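The Case for a Full Hour at Lunch

Employers have spent many years improving the workplace. They have bought better chairs and written longer policies on rest and well-being. Over the same period the midday meal has been allowed to shrink until, in many offices, it is no more than a pause between two meetings. This essay argues that a lunch break of 60 minutes should again be the normal standard, and that it should be protected in writing.
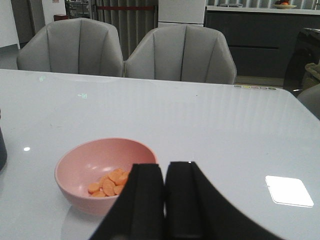
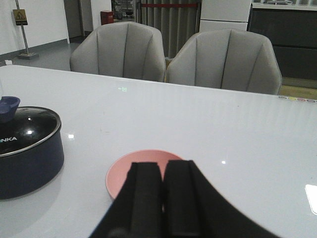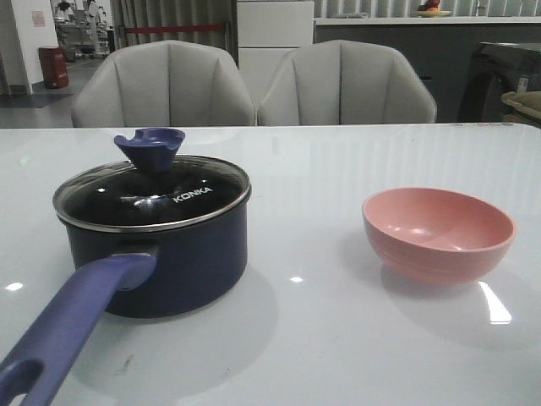
Pink dishes on a white table; the dark pot with the glass lid appears in the second and third pictures.

The usual objection is cost. A longer break, it is said, means a longer day or a smaller output. The experience of Movex, a freight scheduling firm with 681 employees, suggests that the objection deserves a closer look. In March the firm closed its meeting calendar between noon and one o'clock. Mỹ Đặng, who directs its personnel office, reports that departments did not fall behind on their work. Meetings moved to the morning, and several that could find no new place were dropped. Few staff members asked for them to be restored.

A second objection holds that adults should be free to eat when and how they please. The principle is sound, but it assumes a freedom that junior employees seldom have. A clerk whose supervisor calls at 12:15 will answer the telephone. Where no common hour exists, the break belongs in practice to those senior enough to insist upon it, and the rest eat at their desks.

Diễm Quách, who for 11 years has advised small firms on working hours, has raised a further difficulty. Shops, clinics and service counters cannot simply close at noon. She recommends two sittings, with the order changed each week, so that the same people are not always asked to wait. Stitik, a repair business with a public counter, has adopted this plan. It requires some care in drawing up the schedule, and managers should expect complaints during the first weeks.

The written rule matters a great deal. An informal custom lasts only as long as the manager who favors it. A sound policy should name the hour, state that no meeting may be called within it, and provide that an employee who is called back to work will receive the lost time on the same day. It should apply to directors as well as to new staff. It should also leave people alone during the hour. Organized talks and team lunches have their uses, but they are work, and should be scheduled as work.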